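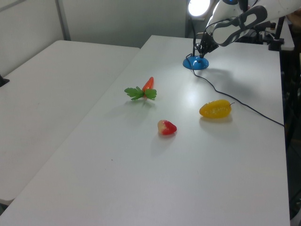 Section 2. Setting out the play produce

The Puvau market set is made for a flat, light-colored surface where small pieces are easy to find and reach. A plain white table works well, and so does any pale tabletop without a pattern. Leave open space between pieces, the way the carrot, strawberry and yellow bell pepper are set apart on the long table, so that each one can be picked up without knocking into the next. Shadows are soft under overhead light, and a piece that has rolled is easy to spot against a matte top.

Before you start
Check the contents against the card in the lid. The full set has 13 pieces. If a piece is missing or damaged, contact Vulent customer service and give the set number, 3,214, printed on the bottom of the box.

Setting up

1. Wipe the tabletop with a damp cloth and let it dry completely.

2. If you are using two tables, push them together as far as they will go and lock any casters. Tables of different heights can be used side by side, but keep all produce on one of them.

3. Take the pieces out of the tray one at a time. Lift the carrot by the root. Do not pull it out by the leaves.

4. Spread the carrot leaves flat with your fingers. They may be pressed together after shipping and will open up within a day.

5. Lay the bell pepper on its side. It does not stand up on its own. Keep the stem clear of other pieces.

6. Place the strawberry last. It is one of the smallest pieces in the set and the most likely to roll.

7. Put the remaining pieces in the Cama storage bin or leave them in the tray until they are needed. For a first session, three pieces are enough.

Note: Keep pieces at least a hand's width from the table edge. If there is a gap between two tables, keep the strawberry and other small pieces well away from it.

Note: The order in which pieces are laid out does not matter for free play. For the sorting activities in Section 4, follow the layout shown on each activity card.

Caution: Small parts. Not for children under 3 years. The pieces look like food but are not edible – do not store them with real fruit or vegetables.

Caution: Do not place the produce on a stove, heater or sunny windowsill. Colors can fade and the leaves can warp.

Cleaning
Wash the pieces by hand in lukewarm water with a little dish soap. Use a soft brush on the textured skins, where dirt collects. Shake the water out of the carrot leaves and dry everything on a towel before putting it away. Do not use bleach or a dishwasher.

Replacement pieces are sold singly. See page 77 for the parts list.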